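# About Ivell

Most "about" pages in our line of work start with a promise. Sleep better in a week, lose the back pain, find your strength. We run a small training school for adults in Pridberg, and we have read enough of those promises to be tired of them. We'd like you to read ours with the same suspicion you would bring to anybody else's.

We teach people to lift weights, carry things and get up off the floor without making a noise about it. Most of our members are past 50 and had never been in a gym they liked. The room holds 46 people at the very most, and it's unpleasant well before that, so we stop taking new members when the classes get crowded. A waiting list is bad for business. A class where you can't see the instructor is worse.

## What we think works

Picking up something moderately heavy, a few times a week, for years. The evidence for this is decent. The evidence for most of what gets sold alongside it is thin, and some of it was paid for by the people doing the selling. We don't sell powders. We don't have a body scanner in the lobby. We were offered one, and we asked how far two readings taken on the same morning might differ. The answer was a brochure.

We are also doubtful about our own results. People who stay with us for a year tend to get stronger, but the people who stay are the ones it suits. The ones who quit in February don't fill out our survey. When we say our members do well, please keep that in mind, as we try to.
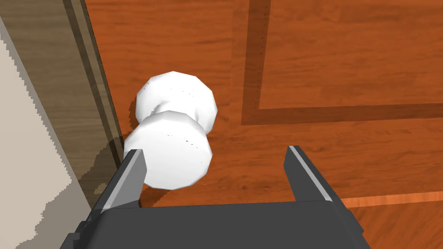

## How we started

Ivell began as an evening class in a rented hall on Nyaga Street, with 117 names on the sign-up sheet and far fewer people at the door. The hall smelled of floor polish and the heating came on at 9 p.m., which was when we left. We stayed there three winters.

For a short time we were part of the Wonulance program, a franchise that gave us a logo, a set of wall charts and a script for phone calls. The script told us to ask callers about their "deepest reason" for joining. One caller said her reason was that the bus stopped outside. She's still a member. We left Wonulance when the contract came up, and we kept the wall charts until somebody checked them and found the shoulder drawn wrong.

## What it costs

A month is $100. There is no joining fee and no yearly contract, and you can cancel by email without speaking to a person who has been trained to talk you out of it. Members over 70 pay half. We don't run New Year offers, partly on principle and partly because we tried one and it brought in a crowd that was gone by spring.

## What we won't tell you

We won't tell you that you need 3,000 of anything per day, whether steps, calories or units of a vitamin. Numbers that round tend to come from a marketing department. If you have a heart condition, a new hip or a pain that wakes you at night, talk to your doctor first and then to us. Our instructors are good at teaching a squat. They aren't qualified to tell you what is wrong with your knee, and one of the few things that gets an instructor a stern talk here is trying.

## Coming to see us

Your first two classes are free. Wear whatever you'd wear to move a couch. Beginners meet at 10 a.m. and again at 6 p.m., and the evening group is the louder one. Parking is poor. If you come and don't like it, there are other gyms in Pridberg, and a couple of them are fine.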